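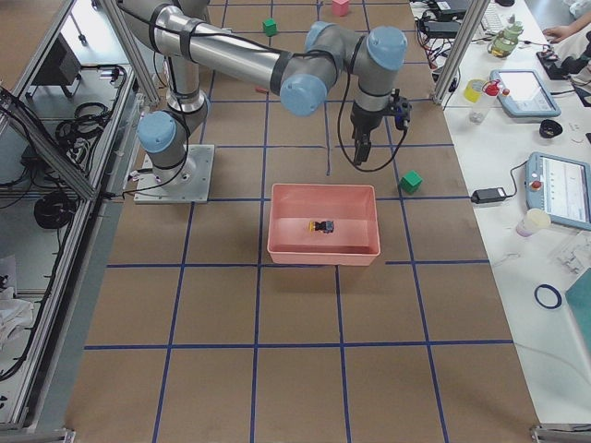 Pink bin, brown paper, blue tape. February in a nutshell.

I have owned a great many containers in my life and I've been let down by most of them. The wicker ones shed. The fabric ones slump in the corner like teenagers. The clear ones with the clip-on lids are fine until you lose a lid, and then you own a clear thing full of dust with a view of the dust.

So I did not expect to have feelings about a pink plastic bin. Salmon pink, if we're being fair to it. It has low sloped walls and no lid, and it holds next to nothing, which I've come to see as its best quality. A deep bin is where things go to be forgotten. I had one at the old apartment that I finally tipped out when we moved, and at the bottom was a Skamville tote bag wrapped around a phone charger for a phone I don't remember owning.

With a shallow bin you can see your sins. There's one small dark thing with a yellow end lying in this one, and that's all. I find that restful. At home the equivalent spot is the tray by the front door, which on a good day contains keys, a dead pen, a Psarras receipt for 40 dollars' worth of something, and a screw that must belong to a piece of furniture we still sit on.

Then there's the tape. I used to think people who put tape on their tables were the same people who iron dish towels. My friend Fotis Kalogeropoulos has been at me about this for years. His theory is that a flat surface with no lines on it is an invitation, and that every mess in the world began with somebody setting down a coffee mug "just for a second." Cover the table in brown paper, he says, mark it off in big squares, and people get shy about dumping their stuff.

I tried it on our dining table with a roll of Drerkier tape and brown paper left over from mailing Christmas presents. It took me 2 hours, most of it spent finding the end of the tape. My lines wandered. One square came out as a kind of trapezoid, and naturally that's where the mail landed. My wife asked if we were playing shuffleboard. But the mail did stay in the trapezoid, all week, and I ate dinner at a table with actual elbow room for the first time since fall.

I haven't worked out what to do about small things that won't go in a bin. Look at the cubes, two green and one pink, sitting out on the paper with a perfectly good bin right there. I feel for them. Every house has its cubes. Ours are batteries, hair ties and those little bags of spare buttons, and they live near the container, behind the container, sometimes under the container, and never in it.

And there's always one tiny red thing off by itself. At our place it would be a piece from a board game, and I'd leave it where it was until spring out of respect.

Anyway, the paper on our table has a gravy stain now and needs replacing. I'm thinking wider squares this time, and maybe a bin for the mail, if I can find one in a color my wife will allow. She has already ruled out salmon.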